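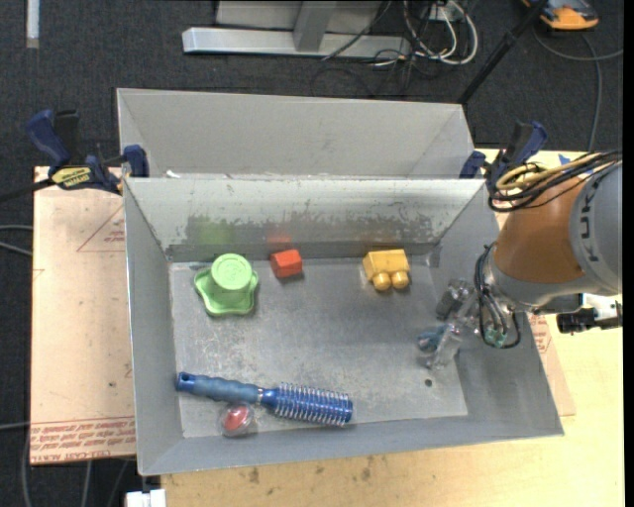
Thirteen Verses and a Pump Organ: Talking With a Church Organist

February 20, 2023

The congregation at Plondura meets in a white frame building on a county road, and it still sings from the hymnal it bought used in the seventies. Its organist has played there for 34 years. She asked me to leave her name out of this piece. "They all know who plays," she said. "Anyone else doesn't need to."

We talked for an afternoon in the front pew, with the heater running. She had her own hymnal on her lap, a brown one with tape down the spine. Penciled beside many of the hymns are dates, keys and the initials of people whose funerals they were sung at.

She started at the pump organ when she was eleven and could barely reach the pedals. The regular player had broken a wrist. "My mother told the preacher I could do three hymns, which was true if you let me pick the three," she said. For a month the church sang "Blessed Assurance," "Rock of Ages" and "Sweet Hour of Prayer," sometimes twice in one service.

She left for college, taught piano in town, and came back to the bench after she married. The pump organ had been replaced by an electric one by then, but it was kept in the side room, and she still plays it on Christmas Eve. One of the reeds sticks in damp weather. She plays around it.

How the hymns get chosen

The pastor sends her the Scripture passage early in the week and she picks the hymns herself. She reads the passage, then reads the words of the hymns before she thinks about tunes.

"I used to go by melody," she said. "I'd pick something that moved along well. Then one morning we had a sermon on Lamentations and I had put down 'Sunshine in My Soul.' The pastor was kind. I went home and read the whole hymnal, front to back, like a book."

It took her most of that winter. The hymnal has 336 hymns, and she says the congregation knows maybe half of them well enough to sing without help. She tries to teach a new one every other month. The first week she plays it through as the offertory. The second week the choir sings it, and after that everyone does.

I asked whether people complain. "Some. There's always a person who wants 'In the Garden' and will tell you at the door that we haven't had it since November. So we have it."

She doesn't like to drop verses. Most churches she visits sing the first, second and last – she thinks that leaves out too much. "The third verse is usually where the trouble is. If you skip it, you go from being glad to being in heaven, and you never had the hard part." The longest hymn she has led had thirteen verses, at an evening service where the pastor was late coming from the hospital. They sang every one of them and he walked in on the last.

On newer songs

Two years ago the church began singing one worship song before the sermon. Some of the younger families had asked for it, and a college student plays guitar when he is home. She was not sure at first. The rhythms were hard for people to follow without printed music, and the older members stood with their mouths closed.

Her answer was to write out the melody line by hand and copy it for the bulletin, under the license the church pays for. "Once they could see where the notes went, they sang," she said. "They're used to notes." She now has a favorite or two among the newer songs, and she likes that many of them are taken straight from the Psalms. Her one objection is repetition. "I'll sing a line four times. After that I start thinking about lunch."

What she would keep

Near the end I asked which hymn she would keep if she could only keep one. She turned pages for a while before answering.

"'Abide With Me,'" she said. "My father couldn't carry a tune at all, and he sang that one in the barn. I was grown before I heard it played right. I still hear his version first."

She practices in the sanctuary most afternoons at four, and the door is unlocked. People sometimes come in and sit in the back while she works through the pedal parts. She doesn't stop to talk until she has finished the page.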